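Como lavar um moletom estampado sem estragar o desenho?

Floltov
Junho de 2023
Bom dia a todos. Comprei um moletom com personagem de desenho animado, da marca Fitis, e depois de 5 lavagens a estampa já começa a rachar. Lavo sempre a 40 graus - será muito? A etiqueta está apagada e não consigo ler. Quero comprar outro em agosto e não desejo repetir o erro.

Brondska
Sim, é muito para estampa. Eu faço assim: viro a peça do avesso, água fria, pouco sabão e centrifugação baixa. Tenho um moletom Ellery com umas 18 lavagens e o desenho continua bom. 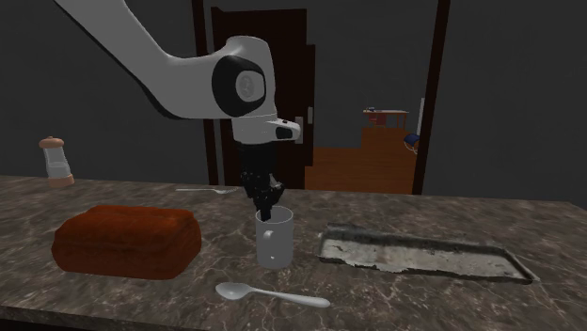
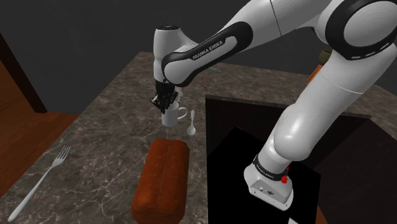 Para secar, deixo na sombra, em cima de uma toalha. Secadora eu não uso nunca. Se precisa passar a ferro, passe também do avesso, com um pano fino no meio. A estampa que já rachou infelizmente não volta.

tio_do_varal
lava na mão e pronto

Floltov
Obrigado pelas respostas. Vou experimentar com água fria e conto depois como ficou.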